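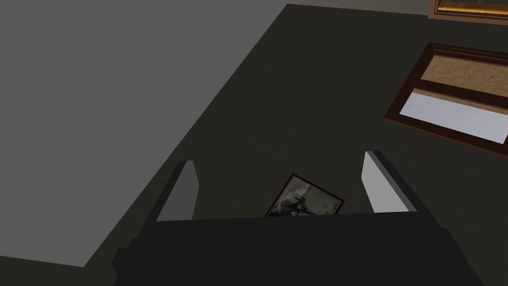

Home | Guides | Sim | Forum

2018-10-09

Comparing two grippers in sim, the quick way. You need the Jiltosside scene, the Drulitz jaw and the Delaunay jaw.

1. Load the scene. Wrist cam on, follow cam off.
2. Drulitz first. Open jaws all the way, drive down over the small framed photo. Stop before contact.
3. Check the gap either side of the frame. Off center? Nudge the wrist, dont touch the base.
4. Close slow. Four tries, same start pose. Write down slips.
5. Swap to Delaunay, same again.

Then the harder one, the wooden piece in the corner with the little square compartments.

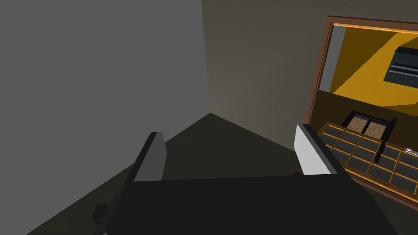
Words and testing: Flora Gillies

Jaws open, come in from the left. Watch the right finger, it hides the nearest compartments from the wrist cam. Back off roughly 5 cm if you lose them.

Nine runs per gripper here. Reset the scene every time, the controler keeps old offsets otherwise. Log file goes in the Drulitz folder, even for Delaunay. Will fix.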